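The Jumper That Would Not Be Thrown Away
Repairing knitwear at a desk, with what you already have
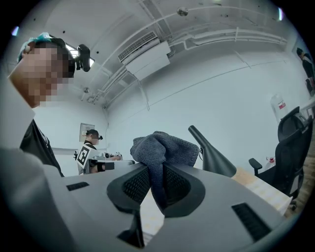
Most people who bring knitwear to the Cumby mending group in October have had it in a drawer since the spring. They put it away without looking at it closely, and when the weather turns they take it out and find a hole at the elbow or a cuff coming undone. Some of them have already bought a replacement by then. They come anyway, usually with the old one in a carrier bag.

The group meets in a working office, after hours. There is no sewing room. People pull up an office chair, clear a bit of desk and get on with it. Nouhaila Ouali started it three years ago after a talk on clothing waste which, she says, told her a great deal about landfill and nothing about how to close a hole.

"I went home and cut up a jumper to practise on," she says. "It was a grey one that had shrunk. I still have most of it. New people get a piece to ruin before they touch their own."

Knitted cloth behaves differently from woven cloth, and this is where beginners go wrong. A shirt with a tear in it will mostly stay as it is until you get round to it. A jumper with one broken strand will run if it is pulled, and every wear makes the job longer. Ouali's first advice is to stop wearing the thing. Her second is to put a safety pin through the loose loops so they can't drop any further, and to leave the ends alone. Trimming them is the commonest mistake she sees.

Before anyone threads a needle they are asked to handle the cloth. Bunch it up, let it go, hold it to the light. Thin patches show up well around a hole, often much further out than expected, and a darn has to reach past them into sound fabric. Trevor Hawthorne, a retired bus mechanic, learned this on a cardigan he has now mended in the same place twice.

"I did a lovely little square, dead neat," he says. "It came away whole the next month with the edges still on it. You could have framed it."

He now goes at least 10 stitches beyond the last thin spot in every direction. On a fine knit that can turn a hole the size of a pea into an evening's work.

Yarn is the other question. Matching the colour matters less than matching the thickness. A thick darn in a fine jumper feels like a coin under the arm, and it drags on the stitches next to it. The group keeps its odds and ends in biscuit tins, sorted by weight. Detlef Rothe, who does the sorting, buys darning wool on cards from a small supplier called Kumeck and fills in the gaps with unravelled scarves from charity shops. Dark greys are always the first to go. He says that for a dark knit he would sooner go a shade darker than a shade lighter, as light yarn shows every uneven stitch.

Washing comes before mending. Wool should go in cool water with a small amount of detergent, then be pressed in a towel and dried flat. Never wring it. Anything with signs of moth goes in a sealed bag in the freezer first, and the group will not accept it on the table until that is done.

By Rothe's tally, the group passed 400 repairs last winter. Elbows came first, then cuffs, then underarms. He also wrote down 9 items that could not be saved, nearly all of them felted in a hot wash. Those were cut up for patches and practice pieces.

Ouali would like a second evening, for socks only. Hawthorne has said he will come if somebody else does the heels.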